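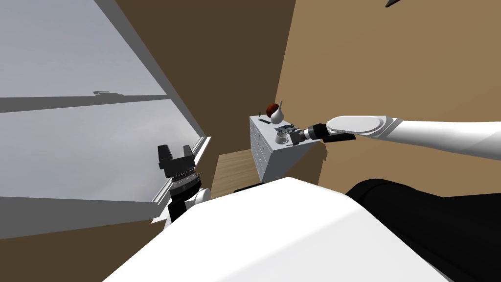
Home | Shop notes | FAQ | Contact

Sourdough by Mail: Your Questions

3 min read

I mail dried starter from my kitchen in Gemamside, and these are the things people keep asking me!

Is the starter alive when it gets here?
Yes, just asleep. You get 10 grams of flakes in a paper packet. Keep it in a cupboard until you're ready.

How do I wake it up?
Stir the flakes into lukewarm water, wait until they go soft, then add flour (I use Goltus rye, but any plain rye is fine). Feed it every day for a week and don't panic if day three looks dead. Mine always does. 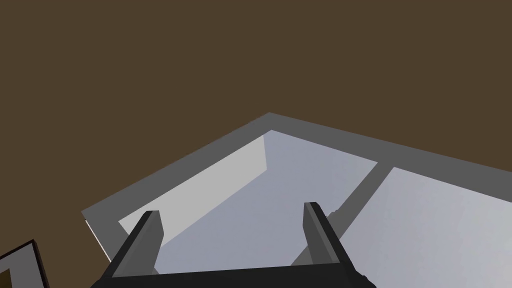
Shallow tray, gray rim.

Can I bake with it right away?
Please wait until it doubles after a feed. Then try my small loaf, the Vlček: 200 grams of starter, 600 grams of flour, salt, water, and a long nap on the counter.

It smells like nail polish. Did I kill it?
Nope, it's hungry! Pour most of it off and feed what's left.
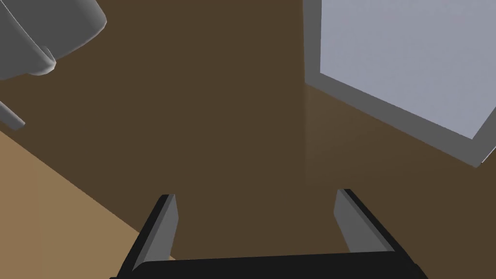

Open grip, brown background.

Do you ship outside the country?
Not right now, sorry. I tried it last May and the customs forms ate my whole week.

What's the Drallo packet?
My wheat starter, a bit milder than the rye. Same price, same directions, only use white flour for the feeds.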